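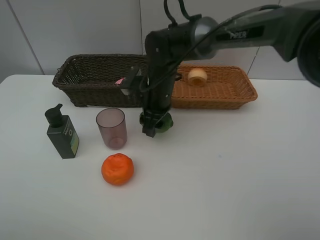 COLLSTEAD – Tuesday, December 28, 2021 – Solís has released the results of a side-by-side trial of two gripper finger designs and two camera positions on a light tabletop arm. The trial was carried out at the company's Collstead test bench and covered 864 pick-and-place attempts. All of them used everyday items of the sort customers ask about most. Each attempt started with the arm reaching down between a dark woven basket and a lighter one, with toy fruit, a pump bottle and a plastic cup sharing the table, so the fingers had to work close to a basket rim as well as out in the open.

The two finger designs were the smooth-faced Ellel and the ribbed Tosbridge. Both are sold by Solís as bolt-on parts. The arm, the controller settings and the speed limit stayed the same throughout. The fingers were swapped after every 72 attempts, so that each design was used under the same lighting and by the same operators.

The Tosbridge fingers dropped fewer items in total. Most of the difference came from rounded objects picked up off-center, which tended to roll out of the Ellel fingers as they closed. On flat-sided items the two designs performed the same. The Ellel fingers were easier to wipe clean and released light objects more predictably – a point that matters when the item is being set down inside a basket and not dropped from above it.

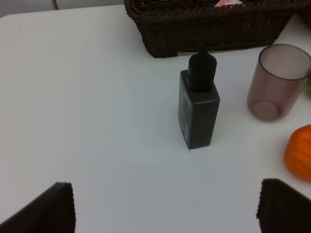 The second part of the trial looked at cameras. One camera was fixed in place with a view of the whole table, and the other was a small unit mounted at the wrist. Operators worked with the fixed view alone, the wrist view alone, and then both together.

"The wrist camera is good for the last few inches and poor for everything before that," said Beathag Purves, who led the trial for Solís. "You lose the far basket as soon as you move in. With the fixed camera you keep the baskets, but the fingers hide the item at the moment you want to see it. We expected both together to be best, and it was. What we had not expected was how far operators could get on the fixed view once they had a day of practice."

Using both cameras added setup time. The wrist unit had to be realigned after each finger change, and on 28 attempts its cable caught on the arm and the run had to be repeated. Those attempts are not included in the total. Solís has since changed the cable clip and will supply the new part free to existing customers. 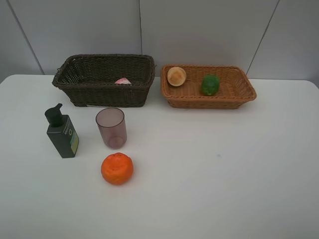
Items were returned to their starting spots by hand between runs, using a printed layout sheet. The sheet is included with the results, along with the controller settings and the full log of drops by item.

"People write to us and ask which fingers to buy, and until now we answered from experience," said Catherine Skinner, product manager at Solís. "Now we can send them the log. If you handle mostly round things, buy the Tosbridge. If you handle boxes and bottles, either one will do and the Ellel costs less."

A follow-up trial with softer items, including bagged goods and folded cloth, is planned for April. It will use the same bench and the same two camera positions. Customers who want a particular item tested can send a request to the Collstead office.

Search news releases
Enter keyword
Go

2 shares
0 comments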